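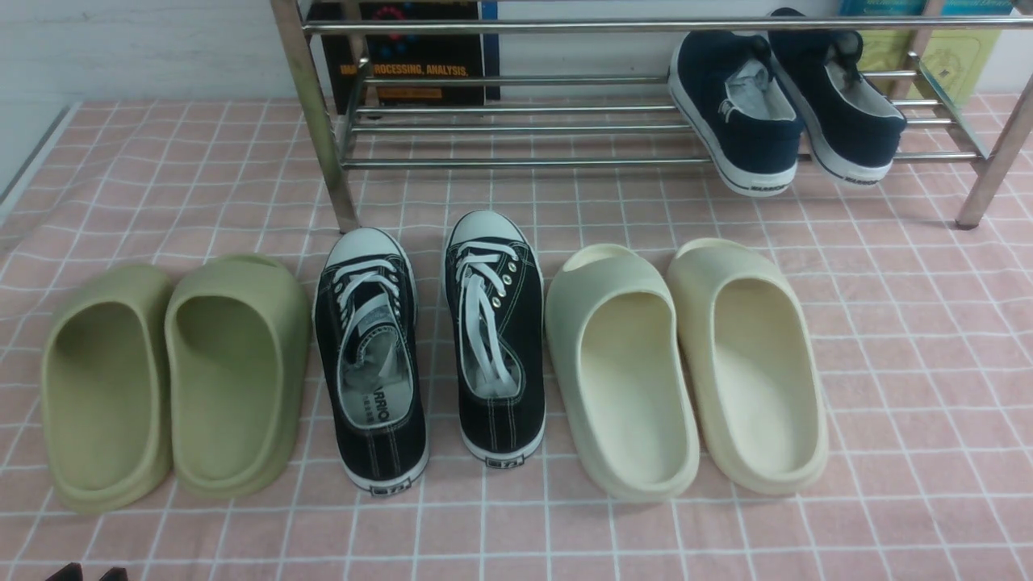 How to follow a sculpture trail and get more out of it

Start at the far end! Most people set off from the car park and are tired by the time they reach the best work. On the Trindavel trail I take the bus up to the top gate and stroll back downhill, and it makes for a lovely morning.

Before you go, pick up the paper map. Trindavel's lists every piece by number, with the carver's name and the story behind it (read the one for 181, it's a cracker).

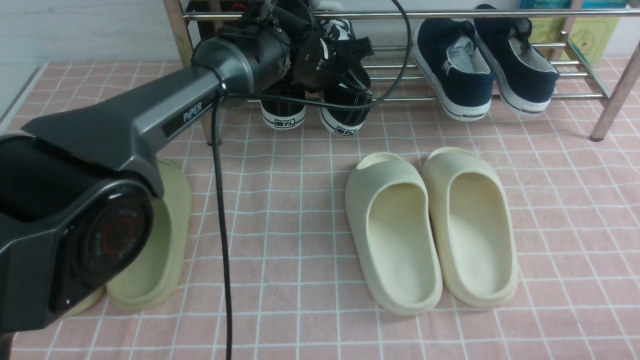 At each sculpture, walk the whole way round before you read the sign. Bleddyn Meredith's river goddess looks stern from the path, but go behind her and there are otters carved into her hair. Then read the sign and go round again.

Take a soft pencil and draw for 2 minutes. It doesn't matter a bit if you can't draw. You'll notice tool marks, repairs and lichen you would have walked straight past.

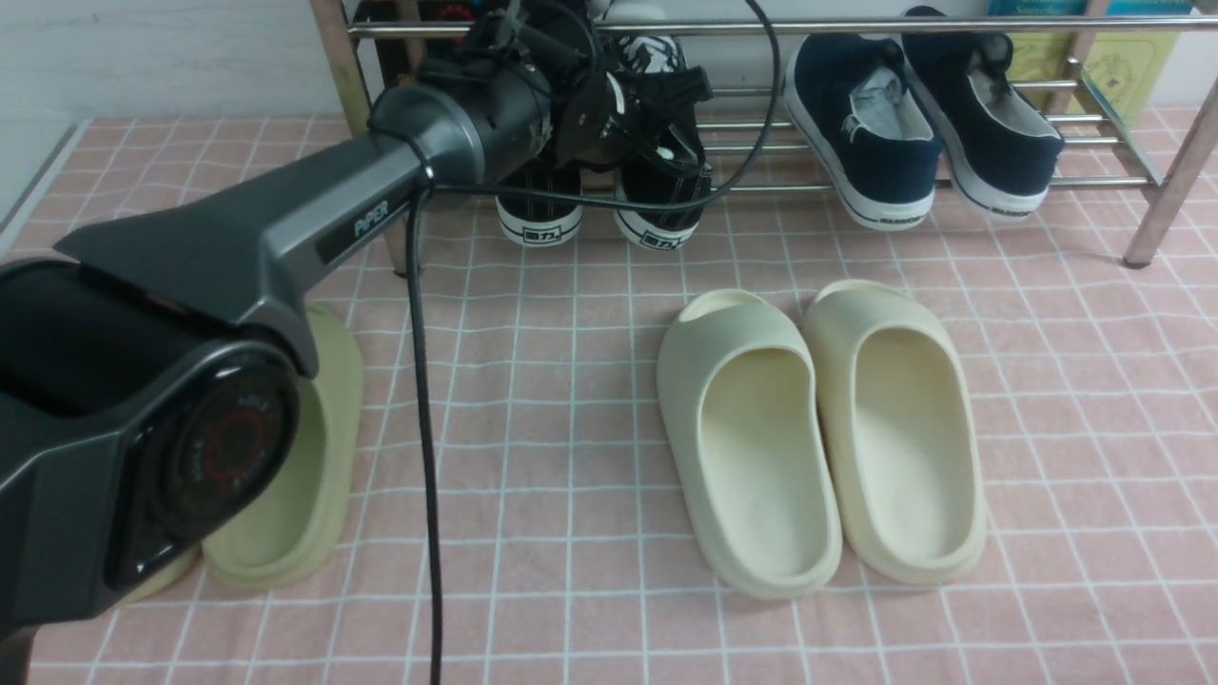 Photo: Torquil MacLeish

Go back in March if you can, when the sun is low and the shallow carving really stands out. Dogs are welcome on leads, and the top gate shuts at dusk.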